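Tue 3 July

Back on the reception problem. The old mast amplifier was pulled off the chimney bracket on the weekend and the Dreveo unit is in its place, with the power inserter in the attic next to the splitter. Gain is set to the middle position. At the high setting the two strong local stations overloaded the tuner and took the weak one down with them.

Readings off the tuner's status page, antenna at 231 degrees: both local UHF stations solid, signal quality pegged. The Brophy transmitter, which is the one I want, sits right at the threshold. Quality jumps between locked and nothing when trucks pass on the county road. Rotated 13 degrees north and it held lock through the evening news, but then one of the locals started dropping blocks. Multipath off the water tower is my guess. Put it back to 231 for now.

Sorcha Mac Suibhne came by with her signal meter after lunch. Her numbers at the base of the mast were good. Her numbers at the wall plate were not. We went through the run joint by joint and found a splice behind the dryer vent, an old screw-on connector on RG-59, braid gone green. I had assumed the whole run was RG-6. Cut it out, put in a compression fitting and a short jumper. Quality on Brophy came up enough that the trucks no longer matter. The remaining RG-59 should go too, but that means lifting the attic floor, and it is too hot up there before October.

The Hultora recorder is a separate complaint. Channel scan finds everything, then the guide data lands on the wrong virtual channel for the VHF station. Rescanned twice, same result. Deleted the channel by hand, added it back by its RF number, and the guide filled in correctly after the box restarted.
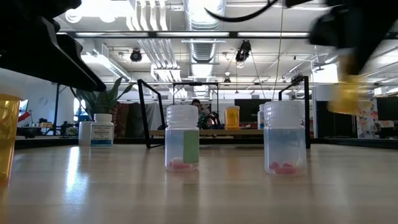 Uriel Gallegos says his does the same after every firmware update and he keeps the RF numbers on a card taped inside the cabinet. Wrote mine out tonight.

Still open: ground block. The coax comes in on the east side and the ground rod is on the north, so the wire run is longer than I like. Mastodwood has a bronze clamp in the catalog, item 2909, that should fit the service conduit – need to measure the conduit before ordering. Also need weather boots for the two fittings at the mast.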